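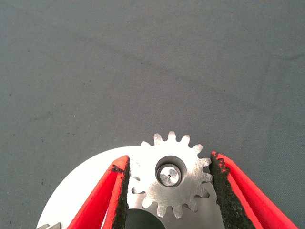

I bought the Brilier gear trainer in June after my second attempt at fixing an old kitchen scale ended with a jar of leftover parts. The listing calls it "a complete introduction to meshing and fit," and that kind of sentence makes me put my wallet away. It cost 40 dollars plus shipping. I've worked through most of it on a gray cloth on the dining table, and the silver gear sitting over the big white disk is the part I have the least to complain about. The rest of the kit gets a more mixed report.

Start with the manual. It has 30 pages, and nine of them are the same safety and warranty text in different languages. The chapters that matter are short and assume you already know what backlash is. If you don't, it's the bit of slop between two gears that lets one wiggle before the other moves. I had to look that up, in a kit sold to beginners. The drawings are fine. The captions under them read like somebody was in a hurry to get home.

The metal gear feels decent in the hand. The teeth have rounded tips, so it doesn't bite your fingers when you pick it up. The face has fine scratches on it, and if you're the type who wants a display piece that may bother you. It doesn't bother me. I'd expect scratches on anything that gets taken off and put back all evening.

The fit on the shaft is where I stopped believing the box. "Precision fit" is printed on it twice. On mine the gear went on easily enough if I came straight down, and jammed if I was off by even a little. Is that precision, or is it just a tight hole? I tried it about a dozen times, and by the end I had the knack, but I can't tell you whether I learned something or just got used to this one gear.
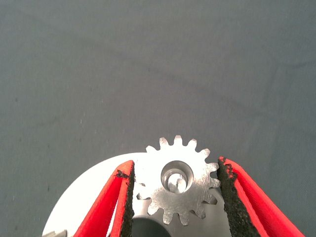

The white disk has its own problem, in that it's bright and a little glossy and I kept losing sight of the gear's edge under my desk lamp. Turning the lamp toward the wall helped. A darker color would have helped more. I do like how big it is, because a dropped washer usually lands on it and stays there.

My neighbor Pentti Kauppinen has the Grastus set, which sells for less, and he let me keep it for a couple of weeks. The Grastus gears are plastic and the shafts are a bit loose, so everything goes together on the first try and then rattles. His manual is better, though, and by a lot. If you could put the Grastus booklet in the Brilier box I'd have a much shorter review to write.

I also wrote to Lumanlan, the store I bought it from, asking if they carry spare shafts. They answered the next morning and said no, only the full kit. The product page still says "expandable."

Would I buy it again? At full price, probably not. If you see it used with all the metal parts present, go ahead, and download somebody else's instructions. The claim that it will last for 300 assemblies I can't check, and I don't plan to.

Three stars out of five. I took one off for the manual and one for the word "complete."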